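Linadix Opens Up Its Chore Trials, Starting With a Yellow Cloth

November — Can a machine do the small jobs around a house or a shop floor yet? Linadix has spent the fall putting that question to a robot arm and a table, and the short answer is "some of them, some of the time." The company is now sharing its first notes from Wuisan, a trial program built around plain, everyday chores.

Folding came first. It looks like nothing when a person does it, but cloth bends, slides and bunches up, and it never lands the same way twice. An arm that can place a hard box on a shelf all day long may still struggle to find the corner of a dust cloth!
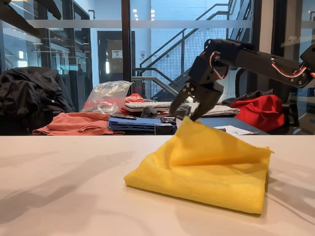 The two-fingered gripper holds a raised fold of a yellow microfiber cloth.

"I love this cloth," said Nkechi Odukoya, who leads Wuisan at Linadix. "It's soft, it's cheap, everybody has one in a drawer, and it asks a lot of a gripper. Pick up one layer too many and you're starting over. When the arm gets hold of just the flap we wanted, people still get up from their desks to look."

The program covers 6 chores in all, among them folding, wiping down a counter, sorting small parts and putting stock back on a shelf. Each gets around 30 practice sessions before the team decides whether to keep going or change the approach. Sorting is furthest along. Wiping is close behind, as long as the counter is clear to begin with. Folding is slower than a person by a wide margin, and the team expects it to stay that way for a while.

Much of the recent work has gone into letting go. A fold can be lined up nicely and then spring back when the fingers open, so Odukoya's group now treats the release as its own step — with its own practice time.
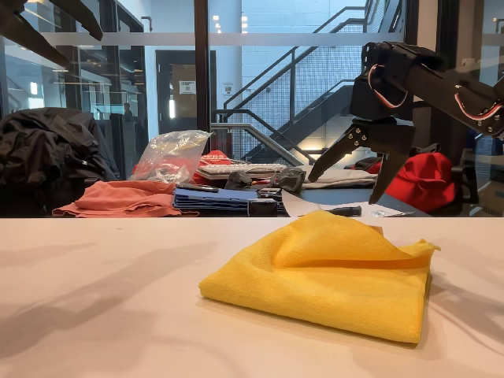
What Comes Next

Linadix will add towels and work aprons to the folding trials over the winter. Two partners, Ritero and Relitz, will each suggest three more chores drawn from their own stockrooms, and the team will publish its notes on those as well, including the attempts that go badly.

Shops and households with a chore to suggest are welcome to write to the Wuisan team at Linadix.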